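Workshop tips: what I'd budget for before buying a small robot arm

Updated 06/09/2024

I get asked about this more than anything else on the site, so I'm putting it all on one page. These are my notes on planning a bench setup with an arm and a gripper, for people with a small shop and a budget that has to last all year. I run the sorting and fitting bench at Condori, where we make little hardware kits, and I've now been through the shopping twice (the first time badly!).

Start with the job and leave the catalogs closed

Write down the parts you want moved, one to a line, with the width of the thinnest and the fattest one. I did mine on the back of an old packing slip and it saved me from a gripper that looked gorgeous online and couldn't open wide enough for half my stuff. Put the weight next to each one too. Then write down where each part starts and where it has to end up, because "pick it up" and "put it in a tight hole" are two very different price tags.

Split the money before you fall in love with anything

My whole pot the second time was $3,723, and I wish I'd had the sense to divide it up the first time. I bought a used arm through Werorby, which ate most of it, and then I held back $300 strictly for pads, screws and brackets. That 300 felt silly when I set it aside — it was gone in over 30 days, and every bit of it went on things I use all the time.

If a seller quotes you a price, ask for it in writing with the gripper, the power supply, the cables and the mounting plate each on their own line. Two of the quotes I got in June looked cheap until I saw that the gripper was extra.

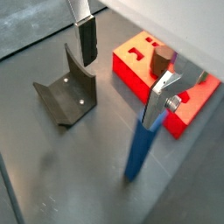
Finger pads deserve their own line in the budget, and I'd put them near the top. They wear, they get grimy, and the one you need is always the one you didn't order. I like to have different colors on the two fingers, one black and one blue, so when I'm scribbling notes I can write "blue side drags" and know what I meant a week later. Buy spares in the same order as the gripper so you only pay shipping once. And check how the pads come off before you pay, because if it takes a special wrench you'll want two of those as well (ask me how I know).

Practice parts are cheap, so get some

Please don't learn on your real stock. A block with shaped holes and a few pegs to go in them will teach you more about your setup than any brochure, and you can make one yourself if you've got a saw and some patience. Go for a mix of shapes. Round pegs forgive you everything, and anything with flats or corners shows you right away that your angles are off.

My friend Yesenia Huamán does this for her own shop and she keeps a tub of odd lengths of tube and bar for the same purpose. Long pieces are worth having in there! A long part swings and tilts in a way that a stubby one doesn't, and you want to find that out on a piece of scrap. 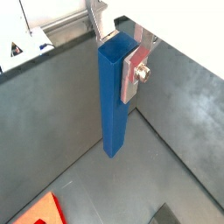
She also talked me into measuring height, which I'd skipped completely. I had the width and depth of my bench down to the last fraction and hadn't thought about how far up the arm has to go to carry something tall over something else. So take the length of your longest part, add the height of the tallest thing it has to clear, and leave a generous bit on top. If there's a shelf or a light above the bench, that's your ceiling, and it might rule out a model or two.

Walls or no walls?

I'm a walls person. Dropped parts stay where you can get at them, and a plain gray surface is easy on the eyes. Budget for the panels, something to seal the corners and a decent wipe-down cloth, and expect scuffs whatever you do. I priced a ready-made one from Lelside and ended up building my own, but if your time is tight the ready-made kind is fair value.

Little things I'd buy on day one

A second set of finger screws
A tray for parts that are done and another for parts that aren't
Cable ties, the reusable sort
A paint marker for putting alignment marks on the bench
A notebook that lives at the bench and never leaves it

Software is the last one. Goro, the planner I use, has a plan I pay for by the month, and I'd try any program that way for 5 months before signing up for a year. I've dropped two others, and I was very glad I hadn't paid up front.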